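Purko Butcher-Block Table Review: Five Months of Daily Use

Sizes: 36 inches deep, three lengths
Finish: oiled or bare
Assembly: two people, one evening
Our rating: 4 out of 5

We needed a table that could take abuse. The old one was a folding table with a plastic top, and it bounced whenever anyone leaned on it. The Purko replaced it in November. It has been used every day for play, craft projects, drying dishes and anything else that needs a flat surface, so this review covers how it holds up to wear more than how it looks on delivery day.

The top

The top is a light-colored butcher block made of long parallel strips that run the length of the table. You can see the grain clearly. The strips on ours vary a little in tone, and I like that better than the very even look of the Dimholm table we considered. There are no gaps between strips that I can find, and a fingernail run across the joints doesn't catch.

We ordered it bare and oiled it ourselves. If you do this, plan on two coats before the first use and a third a week later. The instructions mention only one coat. One was not enough for us, and water drops left marks until the second coat was on. The pre-oiled version costs more, and I would pay for it if I were buying again.

Stains and scuffs

The top does mark. After five months there are a few faint stains and some scuffs. Most of the stains came from wet dishes left standing too long. A damp cloth and a little dish soap takes care of fresh spills. For older marks I have used fine sandpaper along the grain, followed by oil. That worked on two of the spots and made a third one lighter without removing it.

Plastic plates and toys slide across it without trouble. Metal is another matter. A dropped can opener left a small dent near one corner, and I have left that alone.

Anyone who wants a surface that stays perfect should buy laminate. I don't mind the wear, and from a few feet away it is hard to notice.

Legs and stability

The legs are steel and bolt to plates under the top. Once the bolts were tight the table stopped moving. It doesn't rock when someone leans on the edge, and things set down on one end don't rattle at the other. I checked the bolts after the first month and two of them needed a quarter turn. They have been fine since.

The leveling feet are the weak point. They are small plastic discs on short screws, and on our uneven floor one of them had to be turned out nearly all the way. I ended up putting a thin piece of cork under it. At this price the feet should be better.

Size

At 36 inches deep it holds more than I expected. We keep a dish rack and a row of odds and ends along the back and still have the middle free. The depth also means that a child can't reach the back from the front edge, which may be good or bad depending on what you store there. Measure your doorways before you order, as the top comes in one piece and is heavy. Ours had to be turned on its side to get through the hall.

Assembly

The box has four legs, the top, a bag of bolts and a hex key. The pilot holes were in the right places. The hex key is soft and began to round off before we finished, so use your own. Lay a blanket down first and build the table upside down on it. Turning it over takes two people.

Delivery and price

Delivery was to the curb only. There is an option for in-room delivery that adds $20, and I should have taken it. One corner of the box was crushed but the table inside was not damaged.

The Dimholm is cheaper and has nicer feet, but the top is thinner and the sample I saw in the store flexed in the middle.

Good: solid top, no wobble, can be sanded and re-oiled, plenty of depth
Not so good: poor leveling feet, soft hex key, needs more oil than the instructions say

I would buy the Purko again, in the pre-oiled version, with the in-room delivery.

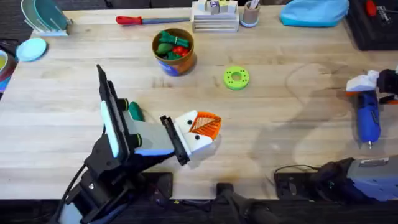 The Purko top in use, with the dish rack at the back corner.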